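Two Arms at the Tray Table: Skollari Gripper Kit, a Review After One Season

By Brunello Ferri
August 2, 2023

I manage the tray room of a catering kitchen in Katimcombe. We prepare lunch trays for schools and for two care homes, and on a full day we send out 1222 of them. Each tray gets a piece of fruit, and for as long as I have worked here the fruit was placed by hand, by a person standing at one table from early morning until the vans leave.

In May we took the Skollari two-arm kit on a rental contract, with the option to buy. I have read many reviews of such equipment, and most of them are written by people who install it. I wanted to write one from the side of the people who stand next to it.

What you receive is two arms, two grippers with two fingers each, the control box and the teaching software. The table is not included. The installer told us to choose a surface with a calm pattern and no shine, and this was good advice. Our old steel bench gave us trouble with reflections from the first hour, and we replaced it before the end of the first week.

Setting up took three days. The manual says one. The manual was translated from another language by somebody who, like me, learned English as an adult, and I say this with sympathy, but in the chapter about finger pressure there are two sentences which say opposite things. I telephoned the support line and a patient man read me the original. Please correct this chapter, Skollari.

The teaching is done by showing. You guide the arm through the task, then you let it try, and you correct it. We do this with one plate and two fruits, far from the real trays, and only when a movement is reliable do we bring it to the line.
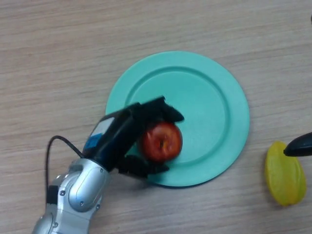 Round fruit was learned quickly. After two mornings the left arm could take an apple and put it on a plate with a success that I would accept from a new employee. Long fruit with ridges was another story. The fingers can close on a ridge or between two ridges, and these are very different grips. My colleague Balakrishnan Nadar, who placed fruit by hand for 7 years before this, understood the problem before the software people did. He turned the fruit a little and said, take it from here. He was right, and his way of holding it is now the one we teach.

This brings me to the part that interests me most, which is what happened to our work. Three people used to rotate on the fruit table. Now one person supervises the arms and the other two have moved to checking the special diets, where we were always short. The management promised in writing that no hours would be cut during the rental, and until today this is respected. What will be decided when the rental ends, I do not know, and I think it would be fair to tell the team before the purchase is signed.

The body feels the difference. The fruit table was the place where everybody got a sore shoulder, and I have not heard this complaint since June. On the other hand, supervising is tiring in a new manner. You watch, you wait, and for long minutes there is nothing to do, and then you must react fast. After an hour the attention goes down. We now change the supervisor every 40 minutes, and I would recommend this to any kitchen which takes the kit.

There is also the matter of talking. Before, two people at neighbouring tables would speak all morning. The supervisor now stands one step back and looks at the plate, and conversation suffers. Some of my colleagues like the quiet — I do not. 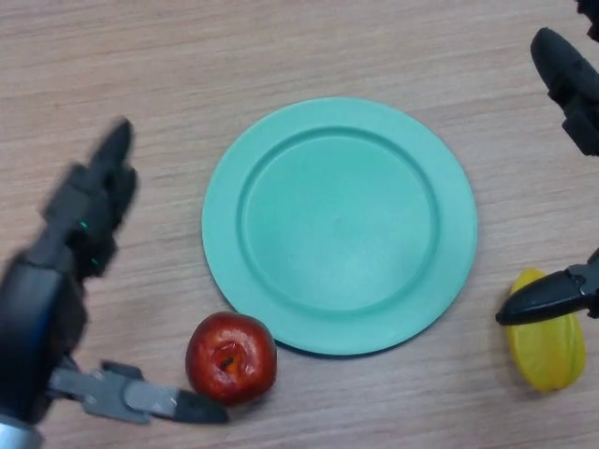
About speed I want to be exact. In a good hour our arms place 400 pieces. A trained person does more than this in the first hour of the day, and less in the last one. So over a full shift the result is nearly equal, and anyone who tells you that the kit will double your output has not stood beside it. What you buy is regularity. At the end of the morning the arms work as they did at the beginning.

The finger pads wear out. The supplier says they last for one season, ours needed changing earlier, and a set is not cheap. Cleaning between tasks takes ten minutes when you know how, and the arms must be stopped completely, so you should plan it together with the breaks. The cable near the wrist needs attention also. It must have enough freedom for the arm to turn, but if you leave too much it can catch on something. We check it every morning.

Before signing we had also tried the Mahmoudi single arm for two weeks. It is simpler, the screen is easier to read, and the stop button is larger and better placed. If your kitchen handles one kind of fruit only, I would take the Mahmoudi and save the money. For mixed fruit I prefer two arms, as one can be taught for the round pieces and the other for the difficult ones.

Service comes from Vokerska, the regional distributor. They answered every call on the same day, and the technician spoke to the operators and not only to me. The training, however, was offered for two persons. We asked for the whole team and had to pay the difference. I consider this a mistake in the offer. If only two people can correct the machine, the others become guests at their own table.

My mark is seven out of ten. I take away one point for the manual, one for the price of the pads, and one for the training. I have recommended to the management that we continue until the end of the contract, with the rotation as it is now, and that Balakrishnan gets the title and the pay of an instructor, which in practice he already is. The second request is still waiting for an answer.

Last updated: August 2023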